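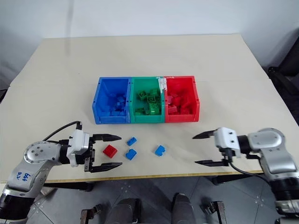

Caixas de arrumação com frente inclinada, em azul, verde e vermelho, com blocos de construção da cor correspondente.

Plikby - Sistema modular de caixas abertas para arrumação e triagem

Categoria: Mobiliário e equipamento escolar / Arrumação / Caixas e módulos
Fabricante: Dridamine
Distribuição em Portugal: Terkstead, Equipamento Educativo
Página atualizada em 8 Jan 2020

Apresentação

A linha Plikby reúne caixas abertas em plástico, de frente inclinada, destinadas à arrumação de peças de pequena dimensão em salas de jardim de infância, bibliotecas escolares, ludotecas e centros de atividades de tempos livres. As caixas podem ser utilizadas isoladamente ou unidas lateralmente, em fila, sobre mesa, bancada ou prateleira.

O sistema foi concebido para uso coletivo e diário. O acesso ao conteúdo faz-se pela frente e por cima, o que permite às crianças retirar e repor o material sem deslocar a caixa. A identificação por cor facilita a organização por famílias de material e pode ser complementada com etiquetas, fornecidas em separado.

Os blocos de construção e demais materiais didáticos não estão incluídos no preço das caixas.

Composição da linha

Plikby P - caixa pequena. Indicada para contas, pinos, letras e algarismos móveis, clipes, borrachas e outro material de secretaria ou de jogo de mesa.

Plikby M - caixa média. Formato de maior procura nas salas de educação pré-escolar. Indicada para blocos de construção, peças de encaixe, animais em miniatura, carros pequenos e conjuntos de lápis de cera.

Plikby G - caixa grande. Indicada para blocos de maior volume, instrumentos de percussão de mão e material de expressão plástica em embalagem. Por razões de estabilidade, não se recomenda a sua colocação acima da altura do peito de um adulto.

As caixas P, M e G têm alturas diferentes e não devem ser unidas entre si. A união lateral é possível apenas entre caixas do mesmo formato, da mesma cor ou de cores diferentes.

Cores

A linha é fornecida em azul, verde, vermelho, amarelo e cinzento. O cinzento está disponível apenas nos formatos M e G. As encomendas sem indicação de cor são expedidas em sortido, segundo a disponibilidade de armazém no momento da preparação.

Podem verificar-se ligeiras diferenças de tonalidade entre lotes de fabrico. As entidades que pretendam uniformidade de cor em várias salas devem reunir as quantidades numa única encomenda e indicar esse requisito no campo de observações.

União de caixas

A união de duas caixas faz-se com um par de grampos Plikby, aplicados no rebordo lateral. Cada conjunto de três caixas inclui os grampos necessários; nas caixas vendidas à unidade, os grampos são encomendados à parte.

Para montar uma fila, devem colocar-se as caixas sobre uma superfície plana, com as frentes alinhadas, e aplicar primeiro o grampo posterior e depois o anterior. A desmontagem faz-se pela ordem inversa. Não devem ser usadas ferramentas metálicas nos rebordos.

Uma fila não deve exceder 5 caixas do mesmo formato. As filas não devem ser transportadas com as caixas cheias: recomenda-se separar as caixas, ou esvaziá-las, antes de qualquer deslocação.

Utilização recomendada

Educação pré-escolar. Nas salas com cantinhos de atividade, a arrumação por cor pode ser integrada nas rotinas do grupo, nomeadamente no momento de arrumar. A correspondência entre a cor da peça e a cor da caixa é compreendida por crianças que ainda não leem e dispensa, numa primeira fase, o uso de símbolos ou fotografias.

Primeiro ciclo do ensino básico. As caixas M são utilizadas em atividades de classificação, contagem e organização de dados. Um conjunto de três caixas permite formar grupos segundo um critério simples; com duas filas, podem introduzir-se critérios combinados, como cor e tamanho, ou cor e forma.

Bibliotecas e ludotecas. Recomenda-se a utilização de caixas de uma só cor por tipo de jogo e a aplicação de etiqueta na frente, com a designação do conjunto e o número de inventário da entidade.

Oficinas e serviços administrativos. Embora concebida para o contexto educativo, a linha é também adquirida por secretarias, reprografias e oficinas de manutenção para separação de consumíveis. O fabricante não declara resistência a solventes, óleos ou combustíveis.

Colocação

As caixas devem assentar em toda a sua base. Em estantes, a profundidade da prateleira deve ser igual ou superior à da caixa. Nas prateleiras sem rebordo frontal, aconselha-se a base antiderrapante (ver Acessórios).

As caixas não são empilháveis quando cheias. Vazias e separadas, encaixam umas nas outras para armazenamento, até um máximo de 20 unidades por pilha nos formatos P e M. As pilhas devem ser guardadas em local vedado ao acesso das crianças.

Não devem ser expostas de forma prolongada à luz solar direta nem colocadas junto a radiadores ou outras fontes de calor.

Limpeza e manutenção

A limpeza corrente faz-se com pano macio, água morna e detergente neutro. Após a lavagem, as caixas devem ser enxaguadas e secas antes de receberem material, sobretudo quando este inclua cartão, papel ou madeira.

Não são adequadas para máquina de lavar loiça nem para esterilização a vapor. Os esfregões abrasivos e os produtos com cloro podem deixar a superfície baça e devem ser evitados.

O desgaste dos rebordos e o aparecimento de marcas superficiais decorrem do uso normal e não afetam a função das caixas. Qualquer caixa que apresente fissura, aresta viva ou grampo partido deve ser retirada de serviço. Recomenda-se uma verificação geral em cada interrupção letiva.

Segurança

As caixas constituem equipamento de arrumação e não devem ser utilizadas como brinquedo, assento ou degrau. Os grampos são peças pequenas e devem ser mantidos fora do alcance de crianças com menos de três anos. A escolha do material guardado em cada caixa, atendendo à idade dos utilizadores, é da responsabilidade da entidade adquirente.

Acessórios

Grampos de união, em embalagem de 20 pares.
Etiquetas autocolantes brancas, em rolo de 200 unidades.
Base antiderrapante, recortável, para os três formatos.
Tampa transparente, disponível apenas para o formato G.

A tampa não pode ser aplicada em caixas unidas. As etiquetas destinam-se a escrita com marcador permanente e são removíveis com água morna.

Referências para encomenda

PLK-P - Caixa pequena, à unidade
PLK-M - Caixa média, à unidade
PLK-G - Caixa grande, à unidade
PLK-M3 - Conjunto de três caixas médias, azul, verde e vermelho, com grampos
PLK-G3 - Conjunto de três caixas grandes, cores à escolha, com grampos
PLK-GR - Grampos de união
PLK-ET - Etiquetas em rolo
PLK-BA - Base antiderrapante
PLK-TG - Tampa para caixa grande

À referência das caixas vendidas à unidade deve ser acrescentada a inicial da cor pretendida, exceto no verde e no vermelho, identificados por VD e VM.

Condições de fornecimento

Os preços são comunicados mediante pedido de orçamento e mantêm-se válidos pelo prazo indicado na proposta. Os agrupamentos de escolas, as autarquias e as instituições particulares de solidariedade social podem solicitar condições específicas para aquisições de quantidade.

O prazo de entrega em Portugal continental é de 17 dias úteis a contar da confirmação da encomenda. Para as regiões autónomas, o prazo e os portes são indicados na proposta. As encomendas destinadas ao início do ano letivo seguinte podem ser registadas a partir de abril, com data de entrega a acordar.

A mercadoria deve ser conferida no ato da entrega. As faltas ou danos de transporte devem ser anotados na guia e comunicados por escrito ao serviço de apoio ao cliente nos 5 dias seguintes.

Aceitam-se devoluções de artigos não utilizados, na embalagem de origem. Os rolos de etiquetas encetados e as bases já recortadas não são objeto de devolução.

Garantia e peças de substituição

A garantia abrange defeitos de fabrico e exclui o desgaste normal, a utilização indevida e os danos provocados por produtos de limpeza desaconselhados. Para acionar a garantia, é necessário apresentar a fatura e indicar o número de lote gravado na base da caixa.

Produtos relacionados

Estante baixa Ait Ali, duas prateleiras - compatível com filas de caixas M
Estante baixa Ait Ali, três prateleiras - compatível com caixas P e M
Carro de transporte Ait Ali, com travão - para caixas G separadas

Pedir orçamento
Descarregar ficha técnica
Contactar o serviço de apoio ao cliente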